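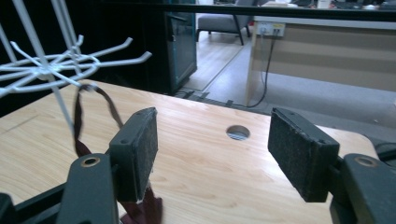
Quem tem mesa de madeira clara sabe: qualquer copo deixa uma argola! A minha veio de uma feira em Cudby, pesa uma barbaridade e já passou por três mudanças, e eu continuo apaixonada por ela. Fui juntando estes truques ao longo dos anos e uso todos.

## Argolas brancas

São umidade presa no acabamento, e quase sempre saem. Ponha um pano de algodão seco por cima e passe o ferro morno, sem vapor, por uns segundinhos de cada vez. Levante, olhe, repita. Na primeira vez que vi a marca sumir dei um grito na cozinha, juro!

Se sobrar uma sombra, esfregue uma gotinha de óleo mineral com o dedo, deixe de um dia para o outro e limpe de manhã.

## Manchas escuras

Aí a água já entrou na madeira e o ferro não resolve. Lixe à mão, sempre no sentido do veio:

- grão 150 só em cima da mancha, com pouca força
- grão 240 numa área maior, para não ficar degrau
- pano levemente úmido, esperar secar bem
- grão 320 para tirar os pelinhos que levantaram

Para brilho acetinado, fico por aqui. Já cheguei ao 600 num tampo de bandeja e ficou lindo, liso feito pedra de rio, mas o óleo demorou uma eternidade para entrar.

## Óleo ou cera?

Óleo na mesa de comer, cera no aparador. Meu vizinho Czesław Kozłowski, que restaura cadeiras, usa cera em tudo e discutimos isso desde que nos conhecemos (ele tem razão quanto às cadeiras).

Passe uma camada bem fina, espere vinte minutos e tire o excesso até o pano deslizar seco. Duas camadas finas ganham de uma grossa, que fica pegajosa e junta migalha. Em abril costumo repetir, com as janelas abertas.

**Atenção com os panos:** pano embebido em óleo de linhaça pode pegar fogo sozinho se ficar amassado. Abra ao ar livre, estendido, até endurecer, e só depois jogue fora.

## Riscos pequenos

Meia noz crua esfregada na diagonal disfarça risco fino em madeira mais escura. Em madeira clara prefiro bastão de cera no tom, aquecido na mão e alisado com um cartão velho.

## Feltro nos pés

Troque os feltros das cadeiras quando as bordas começarem a desfiar, porque a areia gruda ali e vira lixa. Limpe o pé com álcool antes de colar, aperte bem e deixe a cadeira de cabeça para baixo até o dia seguinte. Os de pregar duram muito mais nas cadeiras que a família arrasta o dia inteiro!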